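Sticky rings and a blah kitchen floor — what would you do?

Forum: Kitchens, Floors & Paint
Started 7/26/21

elaineq_60
Hi all, Elaine Quintana, new poster, longtime lurker. We finally bought the little house we'd been renting and I have 2,000 dollars to spend on the kitchen and eating area before my mother-in-law comes in November. Paint, floor, table, in whatever order makes sense. My husband wants to rip up the vinyl. I want to start with paint because it's cheap and I'm impatient! I keep going back and forth on color. I like gray with a little orange in it, but every time I say "orange kitchen" out loud people make a face. 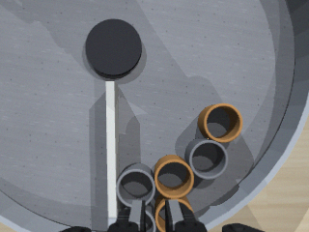

Reply 1
mbarrios
Not making a face. We did gray and orange in our den and I still like it. My only advice is keep the orange small, on stuff you can move. I painted a whole closet door orange and my wife had me repaint it inside a week.
Floor first, though. You WILL drip and scuff and bang the walls with the old flooring on its way out. Ask me how I know.
— Marcelino

Reply 2
trini_v
Disagree with Marcelino, sorry. Paint first, floor second, touch up after. If you paint before the new floor goes in you don't have to tape or cover anything, and a touch-up takes an hour. I've done three kitchens that way. Save a jar of the wall color and write the room on the lid.
Elaine, what kind of floor are you thinking? If it's tile, look into the big pale squares with a little colored inset at the corners. My aunt had those for as long as I can remember and I always loved them.

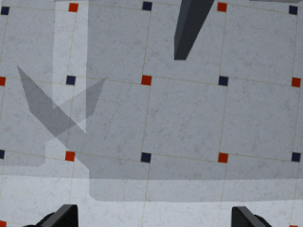 Anyway, her one complaint was the grout. She had it light, and by the stove it went a sort of tea color no matter what she scrubbed it with. If I did it over I'd go a shade darker than you think you want and seal it twice. Also get a price on labor before you fall in love. I was quoted 300 just to haul off the old floor, and that was with me doing the prying.

Reply 3
mbarrios
An hour for touch-up, she says. On a flat finish in a hallway, sure. On satin with afternoon sun on it you'll see every patch until you move out.

Reply 4
trini_v
So don't use satin, lol.

Reply 5
eunseong_m
You're both a little right. Prime and first coat, then floor, then baseboards, then last coat. That's how I do it.
Elaine, don't be scared of a strong wall color. I'm a blue person myself. I like a medium blue on one wall and a darker slate on the next, pale baseboards, pale floor, and a light wood table so the corner doesn't feel like a cave. Butcher-block tops are great with blue because of the warm strips.

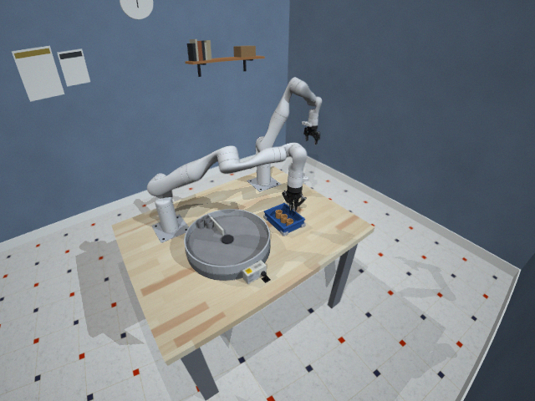 Two blues, pale baseboards, butcher-block style top.

Oil the top before you use it, wait a day, oil it again. I skipped that on my first one and a wet glass left a mark that I covered with a fruit bowl for 2 years.

Reply 6
elaineq_60
Oh, now I want blue. My husband is reading over my shoulder and says he'd vote for blue if it gets us off the orange. Is the darker one going to eat all the light? We only have the one window, over the sink.

Reply 7
eunseong_m
Put the dark one on the wall the window is in. It's in shadow most of the day anyhow. Buy a sample and paint a big piece of cardboard, then move it around the room for a few days.

Reply 8
mbarrios
Cardboard is good advice. Floor first is still also good advice.

Reply 9
elaineq_60
Okay, going to get samples after work. Trini, did your aunt seal the grout herself or hire it out?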